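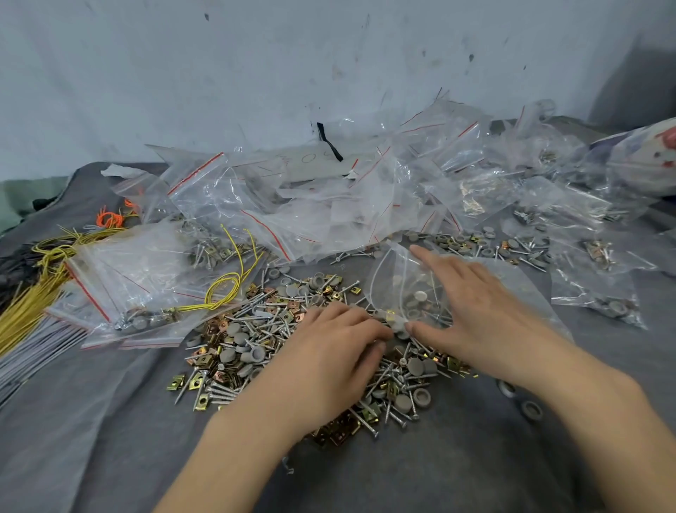 21 March 2018

Reader test, Tononus, opening chapters. Notes for me, and for Pilar and Ivana, who missed most of it.

Going in: Telma wants the prologue kept. I want it gone. Iara says she has no view, and I don't believe her. The book is the first of a planned trilogy for teens, salvage crew on a flooded moon, and the prologue is set a generation before chapter 1 with a narrator we never meet again. It runs a little over 1,000 words. Telma's case is that fans of this kind of thing like to be given a world before they're given a person. My case is that they put up with it.

Setup. Two versions loaded into Sovo, A with prologue, B without. 40 readers, split evenly, all from the school list Wendard gave us. They read on their own tablets and could stop whenever they liked. Sovo logs the last page opened and that's all it logs, whatever the sales page says about "attention." A kid who leaves page 9 open and goes to eat counts as a kid on page 9. I said this last August when we signed up for it and I'm saying it again here so it's written down.

Results. Version B readers got further. Telma pointed out straight away that they would, as they had less to read before the same point, and she's right. So I recounted by chapter instead of by page. B still ahead, but by so little that two readers changing their minds would wipe it out. I'd like to call that a win and I can't.

Comments are more use than the page counts, with the usual warning that teenagers who volunteer for a reading test are polite about books. Copied as typed:

"I thought the old woman was going to be the main character and then she wasn't"
"good but who is Lagos" (Version B. Lagos is the ship. It's explained in the prologue and nowhere else until chapter 6. That one hurts my side.)
"the start was like a movie"
"I skipped the start"
"is there a map"

Four people asked for a map. Map was not being tested. Ivana will be unbearable.

The Lagos problem. If the prologue goes, the name of the ship has to be cleared up in chapter 1, and early. Nicanor tried it at the table: the narrator's brother kicks the hull and calls it by name. One line. I think it does everything the prologue does for the ship and takes no time at all. Telma says it loses the sinking, and the sinking is the best writing in the book. Agreed, it is. I still don't think "best writing" settles where it belongs.

Iara's idea, which she'd been sitting on: cut the prologue from the novel and give it away as a separate ebook short ahead of publication, the way everybody does with a series now. I have doubts. A free short before book one is asking strangers to care about the history of people they haven't met, so we'd have the same fault with its own cover. Between books one and two it might work. By then a reader knows what the ship is and might want to see it go down. Pilar should say whether the contract even lets us, as the author signed for three novels and I don't remember a word about shorts.

Also, Nicanor read out a piece claiming that 100 percent of successful series open with action. No source. Didn't write down where it came from and don't plan to.

What I'd change about the test: same length of text in both versions, padding B with the start of the next chapter. Ask one plain question at the end (would you read the rest, yes or no) before the comment box. Drop the star rating. Almost all of them gave it four stars and I have no idea what four stars means to a fourteen-year-old.

To do
Nicanor: type up the hull line and send it to the author as a suggestion. A suggestion, please.
Pilar: contract, shorts.
Telma: mark which parts of the prologue she'd save if she could only keep a page.
Me: get the raw log out of Sovo. The export failed twice and support sent me the help page I was already on.
Ivana: price for a map. Black and white only.

Prologue stays in the file for now. Next read is version C, with the hull line and the sinking moved to the end of chapter 3, where the grandmother could tell it. Telma hates this. Ask her again after she's seen it on the page.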